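Narrowbody fleet plans > Clovgate Air: second-hand A320s vs. waiting for the neo slots

Page 4 of 6

rampside_ted
Picking up from the previous page. The lease extension numbers people keep quoting are for the two oldest frames only. The other A320s in the fleet come off lease two years later, and their return conditions are different (half-life on the engines, full-life on the gear). You can't take the extension rate on the old pair and spread it over the whole fleet.

Clovgate's own investor slides put the deferral at "up to four aircraft." Up to four could be one.

kfz_dispatch
Agree on the lease terms. I don't agree that the deferral is minor. If they push even two deliveries past January, the Tollulstead to Fekent rotation has no spare. They run that with a 30 minute turn at both ends, six sectors a day. One hydraulic snag at the outstation and the afternoon is gone.

rampside_ted
They have had no spare on that rotation for two summers already. Completion rate was fine.

kfz_dispatch
Completion rate was fine because they subbed in a wet lease whenever it went wrong. Look at the ACMI line in the accounts. That money isn't coming from nowhere.

halfcruise
Can someone run the fuel side again? The earlier post used a block fuel saving of 15 percent across the network, and I think that is too generous for stage lengths this short. Tollulstead to Fekent is 602 km. You spend most of it climbing or descending. The neo advantage is still there but a lot of what is in the brochure comes from cruise.

OEW_minus_nine
halfcruise, correct in direction. The heavier engine hurts you on short sectors too. I would use 10 to 11 percent for anything under an hour and the full figure only for the Fajardo flights. Fajardo is 3279 km and that is where the airplane pays for itself.

Note that Fajardo is also where the current fleet takes a payload hit. With a westbound headwind and full alternates they block seats in winter. So part of the gain is revenue you can't sell today, and that doesn't show up in a fuel comparison at all.

halfcruise
How many seats blocked, and on how many days? That part always gets waved through in these threads.

OEW_minus_nine
I don't have their load sheets. On a comparable airframe at that distance I have seen six to twelve, on the bad days only. I wouldn't build a case on it. I would put it in a footnote.

tailskid_b
Everyone is ignoring cabin cost. The second-hand frames come with the previous operator's interior, which means galleys in the wrong place and a seat that needs a new cushion cert if you change the cover material. We did a cross-fleet refresh at my last shop and the lighting alone ate three weeks of the check. The planning assumption was four days.

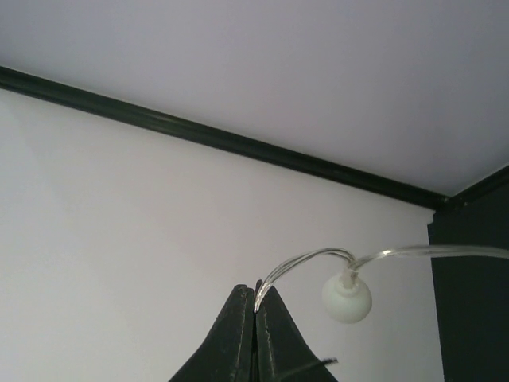
Thin clear cable with a small white bulb.

tailskid_b
To put some structure on it, cabin conformity on a mid-life A320 from an unrelated operator goes more or less like this. You survey, you find the LOPA doesn't match your emergency equipment layout, you pay for a new layout approval, then you find out the oven inserts are a different standard and your caterer's trays don't fit. None of these is expensive by itself. They come in series, and the airplane sits for all of them.

On a new delivery you pay for it once in the BFE budget and the manufacturer carries most of the schedule risk.

rampside_ted
The manufacturer carries the schedule risk right up to the point where the delivery is late, and then you carry it. That is the entire subject of this thread.

tailskid_b
There are delay provisions in the contract.

rampside_ted
With a grace period, a cap, and an excusable delay clause wide enough for engine supply. I would like to see one mid-size customer who was made whole by delay provisions.

kfz_dispatch
Can we separate two questions:

1. Is Clovgate right to defer?
2. If they defer, should they fill with second-hand frames or with extensions?

People are answering 2 with arguments for 1.

My view on 1 is no. My view on 2 is extensions, even at the higher rate. You know the airplanes, the crews know them, the stores are already stocked for that engine.

apron_lurker
First post in this section, so correct me if I have this wrong. The filing dated Thu 16 August says the pre-delivery payments were rescheduled, and it doesn't say the aircraft were. Couldn't they have moved the money and kept the slots?

OEW_minus_nine
It's possible in principle. In practice the payment schedule is tied to the scheduled delivery month, with milestones counted back from it. If the milestones moved, the months probably moved. The exception is where a lessor has stepped in to finance the payments, in which case the airline's obligation changes and the slot doesn't.

apron_lurker
So a sale and leaseback on the first few would look the same in the filing?

OEW_minus_nine
Close to it. You would expect a line on the assignment of purchase rights. I didn't see one, but the half-year report is thin.

halfcruise
If it is a sale and leaseback, the whole fuel versus capital cost table from page 2 needs redoing. The table assumes owned aircraft depreciated over 20 years.

rampside_ted
The table from page 2 needed redoing anyway. It had the maintenance reserve for the old engines per flight hour and the new ones per cycle.

halfcruise
It was labeled.

rampside_ted
It was labeled and then the two columns were added up.

halfcruise
Fine. I'll repost with both per cycle. Average cycle is 1.1 hours excluding Fajardo, so the correction on the short network is small. Fajardo is two rotations a week.

kfz_dispatch
Three in the winter schedule.

halfcruise
Three, then.

gauge_and_a_half
On engines. If you take second-hand frames you want to know exactly what is on the wing. Ask for back-to-birth on every life limited part before you pay a deposit. I was on an acceptance where the records gap was one module, out for repair with a shop that had since closed. The lessor's position was that the paperwork was adequate. Ours was that it wasn't. The airplane was parked for most of a quarter while the two sides wrote letters.

Also look at the limiter. "Half-life" in a lease return sheet can be an average across the stack. One disk with around 400 cycles left takes the engine off the wing in a few months on a network like this, whatever the rest of the stack has remaining.

tailskid_b
At six sectors a day it is less than a few months.

gauge_and_a_half
Correct, a bit over two. I was thinking of our utilization.

kfz_dispatch
And that shop visit lands in peak, with slots at the engine shops where they are. Which brings me back to extensions.

rampside_ted
Extensions have the same problem. The existing engines are not young. Clovgate did three shop visits last year and leased a spare for the duration of each one.

kfz_dispatch
Yes, but the condition is known. They can plan the removals.

rampside_ted
Knowing the date doesn't make it cheaper.

kfz_dispatch
It does if you book the shop slot a year out.

OEW_minus_nine
Both of you are right within limits. A planned visit saves on the spare lease and on disruption. The material cost is unchanged, and material is most of the invoice.

One thing not discussed yet is pilot numbers. A mixed fleet of ceo and neo is a differences course, short, no sim in most cases. Second-hand frames from a different operator can carry different avionics standards, and the effort there gets underestimated. FMS software, radar, even the printer. Ops manuals have to cover every variant by tail number.

apron_lurker
Does the Fekent runway matter? It was resurfaced and I thought there was a temporary displaced threshold.

kfz_dispatch
The displacement has been removed. It's back to full declared distances, and it was never limiting for an A320 at those weights anyway. The constraint at Fekent is stands. Two contact, three remote, and the regional turboprops have first call on the contact stands before 0900.

halfcruise
Revised table is half done. I need a lease rate for a 12 year old ceo that isn't a guess. If anyone has a recent appraisal range, post it with the engine type and the check status, otherwise it's no use to me.

gauge_and_a_half
Will look on Monday. What I have is for the V2500 and I think Clovgate is all CFM.

rampside_ted
All CFM, two different thrust ratings. Check which one you are pricing.

Page 4 of 6
Next page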